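Facilities and Automation Forum
Board: Service Robotics in Practice
Thread: Household and shop-floor chores — what can be delegated at present?

Posted by a_pirvu (Moderator)
December 3, 2021

Members are invited to comment on the following matter. The Bivstead training center has been asked by its board to state, in writing, which routine chores could be assigned to a machine during the coming budget year. The list submitted to us covers wiping benches, emptying small bins, sorting hand tools, putting away vacuum hoses and folding shop towels. Responses should be based on direct experience where possible. Vendor literature has already been reviewed and need not be repeated.

Alina Pîrvu

Posted by skinner_archie

I maintain the equipment at a joinery shop with two small arms on the finishing line. My position is that none of the chores on your list should be promised to a board. The arms do well with parts that arrive in the same place every time. Towels do not. Bins do not, once people start using them. We attempted towel folding in October and withdrew the task after 13 working days.

Posted by m.mengal

I must respectfully disagree with the previous member. The question was which chores "could be assigned," and that should be read to include chores assigned with a person nearby. Under that reading, bench wiping is ready now. Our site uses a Tedix unit for it at the close of each shift, and the supervisor signs a short checklist. Corners are still done by hand.

I would add that towel folding is a poor test case. It is chosen for demonstrations and tells a buyer very little about the rest of the work.

Posted by L_Hafstein

The hose item deserves separate treatment, as it has occupied my department for most of the autumn. A corrugated hose is flexible along its length and comparatively firm at the cuff. A two-finger gripper has a reasonable chance at the cuff and a much poorer one on the ribs, where the pads settle unevenly and the hose rolls.

We recorded 176 attempts at picking up a hose from a flat table and placing it on a wall hook. The pickup was completed in most of them. The hook was another matter. Once the cuff is lifted, the rest of the hose follows in whatever manner it pleases, and the hook is missed or the hose swings against the bench.
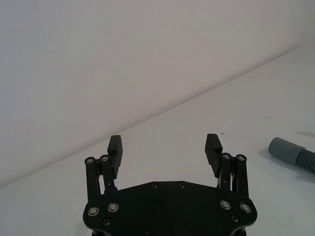 The approach angle accounts for a large share of the difference between a good grasp and a bad one. With the fingers opened wide and brought in across the cuff, the hold is firm. With the fingers brought in along the hose, the rim is pushed away and the arm has to start over. Operators learned this within one session. The automatic routine had to be given the rule explicitly, and it still chooses badly when the cuff lies close to a wall.

My recommendation to the Bivstead board would be "pickup yes, storage no."

Lærke Hafstein

Posted by skinner_archie

Thank you for the figures. I would ask Ms. Hafstein how long one attempt took. An apprentice hangs up a hose on the way out the door. If the machine needs two minutes and a supervisor, the chore has been made more expensive.

Posted by L_Hafstein

The median was 48 seconds, excluding resets. I do not dispute the point on cost. Our purpose was to establish reliability, and cost was left to the second phase.

Posted by m.mengal

Cost per attempt is the wrong measure for a training center. The apprentices are there to learn the equipment, and a slow machine serves that purpose quite well. Mr. Skinner's shop has a different obligation to its customers — that is understood — but the two should not be judged by one standard.

Posted by skinner_archie

Then the board should be told it is buying a teaching aid. My objection is to the word "chores" in the budget request.

Posted by j.sutherland

I write from the household side. Urnport, the assisted living residence where I am operations manager, evaluated a mobile arm for clearing side tables and picking items up from the floor. Some 200 requests were logged. Cups and remote controls were handled acceptably. Charging cables, oxygen tubing and dressing gown belts were excluded by our safety officer before the evaluation began, and having read Ms. Hafstein's account I consider that decision correct.

Residents were patient with the machine. Staff were less so, chiefly over its parking position in the corridor.

Jeanie Sutherland

Posted by a_pirvu (Moderator)

The contributions are appreciated. A draft will be circulated with bench wiping listed as "supervised," hose handling as "under study" and towel folding removed. Mr. Skinner's wording on the budget request will be put to the board. Members with experience of tool sorting are asked to reply by the end of the month, as no one has yet addressed it.

Posted by skinner_archie

On tool sorting: hex keys, no. Anything larger, ask me again once our second arm is back from service.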